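Small tables, big turnout at the Lindton furniture swap

16 Apr 2025

I went to the Lindton furniture swap meaning to stay ten minutes and came home two hours later with a nightstand I have no place for, so that should tell you how it went. The old Stimanley showroom was packed by mid-morning, and Elli Heinonen, who had the clicker at the door, got to 449 people before they closed up. Last November it was raining sideways and the line never even reached the sidewalk!

The idea is the same as before. You bring a piece you're done with, you get a ticket, and you trade the ticket for something somebody else is done with. If you show up empty-handed you can still buy, and the money goes to the Rernitz Street reading room, which needs new windows pretty badly. They took in $2,814 this time. The goal was $2,000, so there's already talk of doing the frames as well as the glass.

What I liked best were the little room corners set up along the walls. In past years everything got shoved into rows and you had to squeeze between dressers to see anything. Now the smaller pieces get some space and a few things on top, and wow, it makes a difference. My favorite was a white console table with a kidney-shaped top and one rounded pedestal, with a small drawer tucked into it (the knob is tiny). It had a black lantern-style lamp on it and a couple of little plants in white pots, and a low stool with a woven-look beige cushion slid in underneath. I stood there for a while trying to work out if it would fit in my hallway – it would, if I got rid of the coat rack. 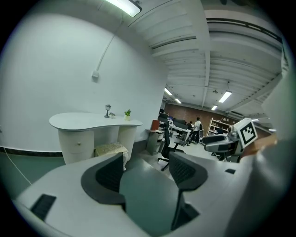

Kwan-ho Tsai told me curvy furniture is the hardest thing to place in an older house, as the walls are never straight to begin with, and that people should measure the depth before they fall for the shape. Fair enough. I did not measure the nightstand.

Big pieces moved slower. Two sofas and a very long sideboard were still there when I left, and Johannes Nkuna was on the phone trying to find a truck for the sideboard. If you've got one, he'd love to hear from you. The Laskowska bakery had coffee and poppy seed rolls by the side door, and those were gone before lunch.

The next swap is set for November, same building. Drop-off will be the evening before, which should help with the parking mess on the corner. Chairs are welcome but please tighten the legs first – I sat on one that wobbled so much I grabbed a stranger's arm. Sorry again, whoever you are!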